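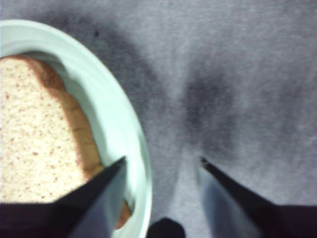
Slice of bread in a light green bowl, gray fabric underneath.

Referral export to state bureau incomplete, job reports success

Last updated: 2026-07-15

Status: Resolved, pending release
Severity: 2
Product: Skorent Case Manager, SIU module
Component: Outbound referral export
Customer: Dallon Mutual, special investigations unit
Reported by: Nantana Boonyarit
Assigned to: Danilo Manalastas

Problem as reported

The overnight export of suspected fraud referrals finishes with status COMPLETE and no errors. The bureau's intake portal shows fewer referrals than we have in Ready status before the run. The missing ones are still in Ready afterward. They are not in Rejected or Held, and there is no entry for them in the transmission log.

We found it when an investigator got a call from the bureau asking for the case file on one claimant in a group of linked boat theft claims. The bureau had that claimant and not the others. All of them were released by the same supervisor in the same session.

We have a reporting deadline on these that starts when the referral is approved, so please treat the missing ones as urgent even if the cause takes longer.

Steps to reproduce: none known. It happened on the last run. Earlier runs look right, but we have only spot-checked them.

Danilo Manalastas, support

Thanks. Please send the following from the application server:

export job log for the failed run, at debug level if it was on
transmission log for the same run
acknowledgment file from the bureau
output of the Referral Status Summary report, before and after if you have both

Please don't set the missing referrals back to Draft and forward again. That assigns a new referral number and the bureau will treat it as a second report on the same claim.

Nantana Boonyarit

Attached. Debug was not on. I have the "after" report only, but the release audit gives the same information as the "before" one. 368 referrals are still in Ready. Nobody has touched them.

The acknowledgment file has no rejects in it.

Danilo Manalastas, support

The transmission log and the acknowledgment file agree with each other. Everything we sent was accepted, and the sent total is 1,000 exactly. A round number there usually means a limit somewhere, so I checked the likely ones.

Bureau file size limit: not reached. The file is well under it and the portal would have refused the whole file.

Drelau gateway message limit: not reached. The gateway carries the file as a single message and does not look at the records inside it.

Export page size: set to 1,000, the installed default. This is the number of referrals read from the database at a time. It is not supposed to be a limit on the run. The job should read pages until it gets an empty one.

The job log shows the second page was requested and came back empty:

INFO export.referral page=0 status=READY read complete
INFO export.referral page=0 marked SENT
INFO export.referral page=1 status=READY read complete, no rows
INFO export.referral end of data, closing file
INFO export.referral job COMPLETE

So the job did ask for more and was told there wasn't any. Meanwhile the rows were there. I am looking at two possibilities: a filter on the second read that differs from the first, or a lock on the rows from another process. What else is scheduled on that server overnight?

Nantana Boonyarit

The claims sync from the policy system, the watchlist match and the backup. Agnes Rustad runs the schedule and I've added her to the ticket.

Agnes Rustad, Dallon Mutual IT

The claims sync finishes before the export starts, by dependency and not by clock. The watchlist match starts after the export ends. The backup is a snapshot at the storage level and takes no row locks. I don't see anything overlapping.

We did replace the client certificate for the Drelau gateway the same week. I mention it because it is the only change on our side. I don't see how it would drop part of a file.

Danilo Manalastas, support

Agreed on the certificate. If it were bad, the session would fail before any file was sent, and the acknowledgment would not exist. I'm ruling it out.

I also looked at the missing referrals themselves for anything in common. Many are watercraft claims with the hull identification number blank, and for a while that looked promising. The bureau format allows the field to be blank when the vessel was not recovered, however, and several of the accepted referrals have it blank too. Ruled out.

What the missing referrals do have in common is position. Sorted by referral number, they are the last ones in the set. The break is clean — every referral below a certain number was sent and every one above it was not. That fits a paging fault and does not fit a lock or a bad record.

I have loaded a copy of your configuration on a test system at our Dahlgren office and will run it with generated referrals. 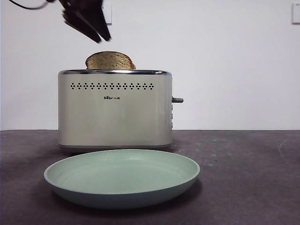 The fault reproduces on the first attempt with debug on. With fewer Ready referrals than the page size, the run is correct. With one more than the page size, the last referral stays behind. Lowering the page size to a very small value makes it worse in a regular way: the job sends a page, skips a page's worth, sends the next, and so on until it gets an empty read. Passing to engineering with the debug log.

Valter Lundgren, engineering

Confirmed as a defect. Cause:

The export reads a page of referrals where status = READY, ordered by referral number. It writes them to the file and marks them SENT. It then asks for the next page using an offset equal to the page size times the page number. But the referrals from the first page are no longer READY, so they have dropped out of the result set. The remaining rows have moved up to the start. The offset then skips over rows that have never been read.

In this case, after the first page was marked, the 368 remaining rows were the whole result set. The job asked for rows beginning after the first 1,000 of a set that no longer had that many, and got nothing back. An empty page is the normal end condition, so the job closed the file and reported COMPLETE.

Older versions marked all referrals SENT in one step after the file was closed. The marking was moved inside the page loop so that a failed run could be resumed without starting over. The paging was not changed to match. Any customer on a version with resumable export is exposed if a single run goes over the page size. Most never do.

Nantana, was there a reason for the larger volume in this run?

Nantana Boonyarit

Yes. We had a backlog on hold since December while legal reviewed the wording of the narrative section. The hold came off and the supervisors released everything together. Normal volume is far below the page size.

Valter Lundgren, engineering

That explains why earlier runs were clean. No need to audit them one by one. The query below lists any referral that was in Ready at the start of a run and still in Ready at the end. Run it read-only against the audit table. An empty result for a run means the run was complete.

select r.referral_no, a.run_id
from referral r
join referral_audit a on a.referral_no = r.referral_no
where a.event = 'RUN_START_READY'
and not exists (select 1 from referral_audit b
where b.referral_no = a.referral_no
and b.run_id = a.run_id
and b.event in ('SENT','HELD','REJECTED'))

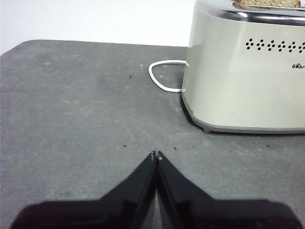

Closed gripper over the tabletop.

Danilo Manalastas, support

Workaround until the fix is released:

Open Administration, Exports, Referral Export, Advanced.
Set Page size to 2,000.
Save, then restart the export service. The value is read at service start only.
Check the first lines of the job log for the new value before the scheduled run.

This is safe as long as a single run stays at or under the new page size. Memory use goes up slightly during the read. Do not go higher without checking with us — the gateway adapter builds the file in memory and we have not tested it above that.

For the referrals still in Ready, no correction is needed. They keep their original numbers and approval times and will go out on the next run.

Agnes Rustad, Dallon Mutual IT

Page size changed, service restarted, value confirmed in the log. I started the export by hand so we didn't have to wait for the schedule. Job COMPLETE. The sent total is 368 and Ready is empty.

Nantana Boonyarit

Acknowledgment received from the bureau, no rejects and no duplicates. The rest of the boat theft group is now visible in the portal under the same case link.

I ran Valter's query. It returns the one run we already knew about and nothing else.

One question from our compliance officer, Alina Neagu. Some of these passed the reporting deadline while they sat in Ready. Can the export carry the original approval time so the bureau can see they were approved on time?

Danilo Manalastas, support

It already does. The record has both an approval time and a transmission time, and neither is altered by a rerun. What the bureau does with a late transmission is between it and the carrier. I can supply a statement of the defect on letterhead for Alina to attach. Sent to her separately.

Valter Lundgren, engineering

Fix is checked in. The next page is now read by referral number greater than the last one processed, so rows leaving the set have no effect on it. A count of Ready referrals is also taken at the start of the run and compared with the total processed at the end. If the two differ, the job ends as INCOMPLETE and sends the operator alert.

Referrals released while the job is running are left for the next run and are not included in the comparison.

Nantana Boonyarit

Alina has the letter. Fine to close on our side once the release is installed. We will leave the page size where it is until then.

Danilo Manalastas, support

Ticket set to Resolved, pending release. Agnes will be notified when the package is available. After installing it, page size can go back to the default.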